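Speaker notes: When the appropriation lapses. Closure planning for towns that depend on a public land unit

Session length 40 minutes, questions at the end. Slide numbers in the left margin of the printed copy.

Opening. State the scope before the title slide goes down. The talk covers what a gateway town can control when federal or state funding lapses and a park, refuge or recreation area next door cuts services. It does not cover who is at fault for the lapse. If asked, say that the planning steps are the same whichever chamber holds up the bill. 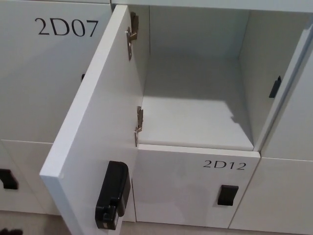 9 min read

Slide 2. Definitions

Go slowly here. Half the room will use "shutdown" for three separate conditions.

Lapse: the legal authority to spend has expired. It has a fixed hour, normally midnight.
Service reduction: staff are furloughed, but roads and trails may stay physically open.
Closure: gates are locked or access is barred by written order.

A town can be in the first condition without the third. The Itham case later in the talk is a service reduction. Baird is a full closure. The effects on lodging were different, and the local press used one word for both.

Slide 3. What the town knows, and when

Agency contingency plans are normally public documents. Most towns do not read them until the week of the deadline. Recommend one person at town hall be assigned to read the plan for the local unit each August, note which positions are listed as excepted, and put the result in a one-page memo.

Point out that the local superintendent usually cannot comment on closure decisions before instructions arrive from above. Do not read silence as a signal. Itham did, and told its motels that the main road would be gated. It stayed open.

Slide 4. Itham

Population 3,000. One road in from the highway. Lodging tax makes up a large share of the general fund in October.

Sequence of events, from the town's own log:
The lapse took effect at midnight.
Visitor center did not open at 8 a.m.
Restrooms locked by noon.
Trash pickup inside the unit stopped the same day. Trash moved to the town's bins within two days.

The cost to Itham in the first week came from sanitation and traffic, with lodging cancellations second. Cancellations rose after the motels were told about a gate closure that never happened. The town later withdrew that notice, but tour operators had already rerouted.

Pause for the chart. The left axis is dollars per day, the right axis is calls to the town office. They are not on the same scale and somebody will ask.

Slide 5. Baird

Different structure. Baird sits beside a state recreation area, so the trigger was a late state budget. The area has a single gate, and the gate was locked. Campers with reservations were given notice to leave by 4 p.m.

Main points to make:
Refunds were handled by the reservation contractor, and campers called the town anyway.
Private campgrounds filled on the first night and were empty by the weekend.
The outfitters lost guided trips that required a permit. Trips on the river below the dam required none and continued.

The permit point is the useful one. Ask how many in the room know which of their local businesses hold a permit tied to public land. Allow a few seconds. Move on without calling on anyone.

Slide 6. Agreements to keep a site open

A state or county can sometimes pay to keep a unit operating under a temporary agreement. Cover the limits:
The money is usually paid up front.
Repayment requires separate action by the legislature and should not be entered as revenue.
The agreement buys a set number of days at a set service level.

Rarkero County signed one for 3 days, covering the holiday weekend. The county board approved it in an open meeting with a vote of 4 to 3. The dissenting members objected to the lack of a repayment clause. Staff had the draft ready in March, well before it was needed, and that is the reason it could be signed in time. Give the handout reference here: page 3, sample resolution language.

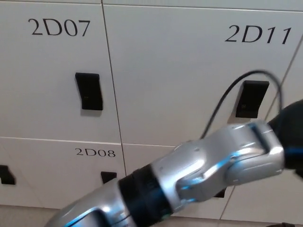
Slide 7. Messaging

The Plivatell visitor bureau uses a fixed-format status notice. Show it in full. It has four fields: open, closed, unknown, next update. The "unknown" field is the one other towns leave out.

Rules the bureau follows:
Each update carries a time of day.
No notice describes a closure that has not been confirmed in writing.
Private attractions are listed on a separate sheet.
The phone recording and the web page are changed by the same person.

Do not present the Plivatell notice as tested. There is no before-and-after data on bookings. Call volume at the bureau was lower than in the prior lapse, but the prior lapse was longer.

Slide 8. Budget treatment

For finance staff. Keep it short unless the room is mostly finance.

Treat a lapse as a timing risk to lodging and sales tax, and as a direct expense for sanitation, traffic control and search and rescue. Code the expenses from the first day. Itham coded them to general public works and could not separate them afterward when the state asked for a figure.

Back pay for federal staff does not restore missed hotel nights. It may restore some local retail spending.

Slide 9. Questions

Likely questions: whether volunteers can staff a closed site (refer to the agency, do not answer), whether towns can plow or clean federal property (only with written permission), and whether business interruption insurance applies (depends on the policy, refer to the carrier).

Leave the handout address on the screen until the room clears.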